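Towels going stiff after line drying?
Posted by gosik_15

We moved to Elwood in August and my bath towels now feel like roofing shingles. Same detergent, same line. Do I need softener?

Eleni Mladenović
Skip the softener - it coats the loops and then you're drying yourself with a raincoat. Use half the detergent and a cup of white vinegar in the rinse. 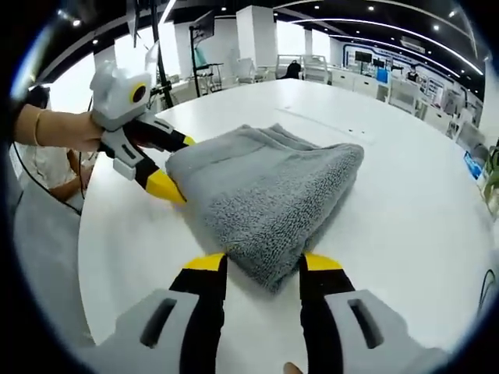
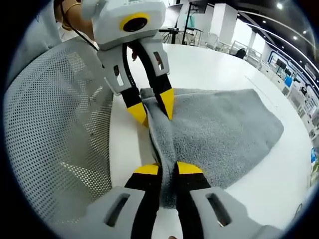

Hard water is my guess, if you only just moved. Give them a good snap before hanging, then 10 minutes in the dryer on low. Mine came back after two washes, and I had already demoted them to dog towels. The dog was furious.

nalero3836
buy new towels

Vishwakarma
What Eleni said, but never vinegar and bleach together. You'd like to keep your lungs.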